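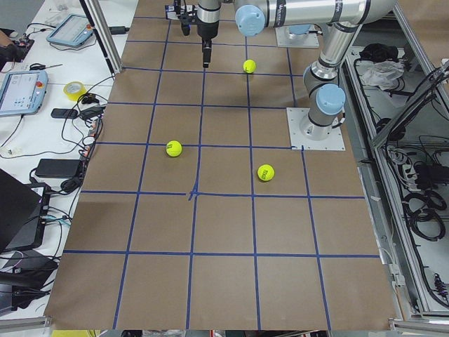 **Report of the Registrar on the Assignment of Lot 22**

Submitted to the Office of Resettlement, Prindeo, in accordance with the standing instructions.

The Office has asked for a written account of the assignment of Lot 22, which was entered in the register under my signature and later questioned by the auditor. I submit that account below. I was present for the whole of the matter and have relied on my own notes, except where I say otherwise.

The village of Cerkside was scheduled for removal when the dam on the Narska was approved. The valley floor was to be under water by the following March. Each household was entitled to one lot in the new district at Prindeo, of a size equal to every other lot, with a house of a standard type to be built upon it. The rules for assignment were drawn up before my appointment. They allowed no preference for age, length of residence, or the size of the property given up. Lots were to be drawn. A household could exchange its lot with another household by mutual consent, provided that both parties appeared before the Registrar and that the exchange was recorded on the same day.

The rules contained one further provision, in Section 8, to which little attention had been paid. It stated that a lot left undrawn at the close of proceedings would return to the Office, "unless a resident of Cerkside shall show continuing need of it." The section did not say what was meant by need. It also did not define a resident.

Proceedings were held in the main room of the Tesfamariam Hall, which had served Cerkside as a grain exchange, a school, and a place for weddings. The doors were opened at 10 in the morning. I read the rules aloud. An older man asked whether the new district would have wind. I replied that the question was outside the competence of the Registrar, and he thanked me and sat down.

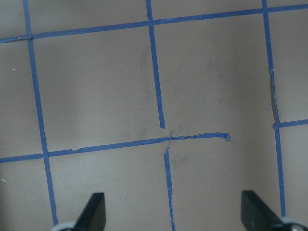
The drawing itself was orderly, and no complaint has been received about its conduct. Difficulty arose only with the plan of the district, which had been printed at such a small scale that many residents could not find their lots on it. The Hall committee had foreseen this and had laid out a plan of its own. Blue tape had been run across a flat gray tabletop to form large squares, with long strips crossing one another at the corners, and the edges of the tape were a little uneven in the way of handwork. I noted that the longest line did not run quite true. The plan had no official standing, but I allowed it to be used because it was understood at once by everyone who came up to it.

People stood over the squares for a long time. They asked who would be on the other side of each line. Several exchanges were agreed on there and brought to my desk, where I recorded them. Two sisters who had not spoken since their father's funeral were found to have drawn adjoining lots. Each came to me separately to ask whether the other had requested an exchange. I informed each of them that no such request had been made. Neither made one.

By late afternoon every household on the roll had drawn, and Lot 22 remained. It was a corner lot on the upper side of the district, of the same dimensions as the rest. I inquired into the cause and found that the roll had been prepared from the tax list, and that the tax list included the ferry house. The ferry house had been without a tenant since the death of the ferryman. His name had not been struck off. His lot had been surveyed, staked, and entered in the building schedule along with the others.

I announced that the lot would return to the Office at the close of proceedings, and I asked, as Section 8 required, whether any resident wished to show continuing need of it.

There was no immediate answer. The man who had asked about the wind then stood and said that he wished to speak for the ferryman. I advised him that a deceased person could not hold a lot. He said he understood this. He said that for as long as he could remember there had been one house in Cerkside that belonged to whoever needed to be there. A person who had quarreled at home went to the ferry house. Travelers who missed the last crossing slept there. He himself had stayed 2 winters, as a young man, for reasons he did not wish to have written down, and I have not written them down. After the ferryman's death the door had been left unlocked, and the use of the house had gone on as before.

I asked whether any person was living there at present. He said that he could not swear to it. I asked who kept the house. He said that it was swept.

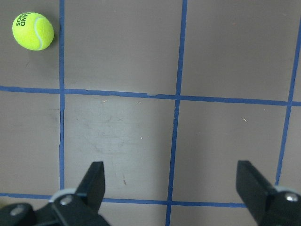 I adjourned the proceedings so that I might read Section 8 again in full. During the adjournment the residents went on talking among themselves, and the children, who had been patient since morning, were given the run of the room. When I returned to the plan I found that someone had settled the matter in a way not provided for in the rules. A tennis ball, yellow-green and casting a soft shadow, had been set down inside the corner square. There was black lettering on it, turned partly out of view, and I could read the letters "AND" before the word went around the curve. I asked whose ball it was. I was told by several persons at once that it was the ferryman's, and that he had drawn Lot 22.

I wish to be clear with the Office that I did not accept this as evidence. I returned to my desk and put three questions to the room, and directed the clerk to record the replies. I asked whether the residents of Cerkside considered that the village as a whole was resident in itself. They did. I asked whether the village had continuing need of a house without a household. They said that it did, and that it would have more need of one at Prindeo than it had before. I asked who would answer for the upkeep. The sisters stood up at the same time, saw each other, and remained standing.

Lot 22 was accordingly entered in the register as assigned. In the column for the head of household I wrote "Cerkside." In the column for number of persons I wrote nothing, which the auditor has correctly identified as an omission. I have given thought to how it might be repaired. I was not able to arrive at a figure then, and I am not able to do so now.

The auditor has asked, further, why the building schedule shows no lock among the fittings delivered to Lot 22. The lock was delivered. It was returned to the depot by the residents in its original box, together with a receipt, a copy of which is attached.

I visited the district once after the removal, on other business, and arrived later than I had intended. The last bus had gone. There was a lamp lit at the corner lot and a kettle on the stove. The bed had been made up with clean sheets, and I slept well. There was a considerable wind. I have made no claim for lodging, and the Office may wish to note this in closing my travel account for the month.

Respectfully submitted,

Boyang Fang
Registrar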